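Eating Out in Drotano: A Field Study of Cheap Lunches
Term project report, submitted 09/03/2022

1. Why we did this

Every visitor to Drotano gets handed the same list of places to eat, and every place on it has cloth napkins. Our group owns no clothes that go with cloth napkins. We wanted to know where people who live here have lunch, and whether a student can join them without skipping dinner.

2. Method

We put a short survey on the town message board in May and got 200 replies, a few of them about parking. From these we made a shortlist and ate our way through it. Each place got 2 visits, one at noon and one late, when the good stuff is gone and the staff would like to go home. We scored food, price, wait and whether a stranger could figure out how to order.

Our spending limit was 1,000 for the whole project. We spent 2,205. The difference is mostly dessert.

3. Findings

Zeseveck came first by a wide margin. It has one soup, one stew and a line out the door, and the menu is a piece of cardboard. Bhat was second, with the best flatbread in town and a system of numbered tickets that we never understood. We were served anyway – in what order, we can't say.

Irkivo is the one everybody recommends to tourists. The dumplings are fine. The view is of the bus station. 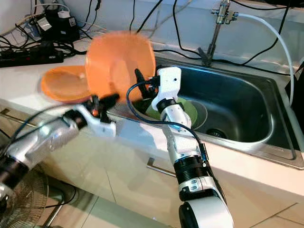 4. Problems with the study

Three of us like spicy food and one doesn't, so the scores for Bhat are less steady than the table in our appendix suggests. We also visited Zeseveck more often than the method allows. Those extra lunches were left out of the scores but, as our instructor noticed, not out of the budget.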